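Home Issues Workshop Papers Authors Search

January 18, 2026
Florin Onu, Zoi Deligiannis, Yusri Nugroho

This site uses cookies to remember your reading preferences. Accept Decline

3. Physical Build and Workspace

3.1 Site and mounting

The cell was assembled in the Tikau shared workshop, on a bench that other members use in the evenings. This imposed two constraints. The arm had to stay bolted in place between sessions, and everything else had to be removable by one person without tools. We therefore treated the bench as two zones: a fixed zone, holding the arm base and its cabling, and a working zone, defined by a mat that is laid down at the start of each session against a pair of corner stops.

The mat serves as the position reference for all taught poses. An early version used pencil marks on the tabletop, which were wiped off during cleaning and had to be measured again. With the corner stops in place, the mat returned to within 6 mm of its earlier position at every setup we recorded. Poses that needed better accuracy than this were corrected by touching a known point before the first run.

3.2 Gripper and cable routing

The arm carries a two-fingered gripper with exposed linkages. Closed-shell grippers were considered and rejected on the grounds of repair: the linkage pins can be inspected and tightened without removing the gripper from the wrist. The narrow fingertips suit handles and thin edges. They are less suitable for flat stock lying on the mat, where the approach must be made at an angle.

Cable routing took more time than any other part of the build. The first arrangement ran the supply and signal cables together along the arm, and the bundle pulled tight when the wrist was turned toward the far side of the bench. Nugroho rerouted them separately, leaving a free loop above the upper joint and placing an in-line connector low on the arm side of the mat. The connector can be parted by hand when the bench is handed over to other users. Its position is a compromise — a lower one would have kept it clear of the mat, but it would then have been hard to reach behind the base.

3.3 Objects and layout

The task set, which we call Rala, consists of opening, closing, pulling and placing actions on household items. Items were chosen from what was available in the workshop and in the authors' homes, with a preference for those having a handle the fingers could close on. No item was modified. Layouts were drawn up in September and revised after the first trials, when two of the original arrangements proved to be out of comfortable reach.

Each layout places the larger items on the side of the mat away from the arm, leaving the middle clear for approach and retreat. Items are set at an angle to the mat edges, following the advice of R. Bhatia, so that handles do not face the arm squarely and the wrist has room to turn. Figure 2 gives one such layout, with a drawer cabinet and a pale appliance placed close together at their nearest corners. The spacing at this point is the tightest in the set and limits the path the gripper may take between the two.

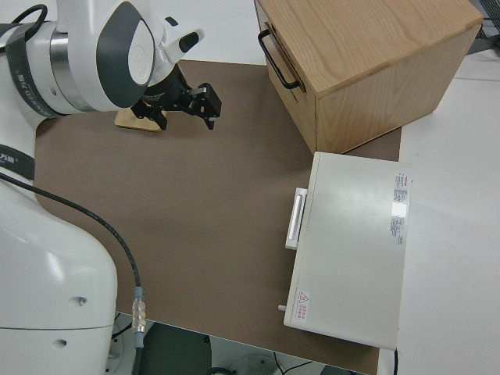
Figure 2. Arm and two-fingered gripper over the mat, fingers apart; drawer cabinet and appliance at right.

3.4 Operating limits

Joint speeds were held to a fixed fraction of the rated values throughout, and the stop button was kept within reach of a seated operator. The lowest permitted fingertip height was set in software and checked by hand after each change of mat. In total, 645 runs were completed across 13 layouts. Of these, 400 were made after the cable change described in Section 3.2, and only those runs are used in the comparisons that follow. Earlier runs are kept in the archive but differ in wrist range, and we do not consider them comparable.

Glare from the overhead lamps on pale surfaces was noted in several layouts. It did not affect the taught poses, which use no visual input, but it would matter to anyone repeating the work with camera guidance. We tried moving one lamp and found the improvement too small to justify a change partway through the series.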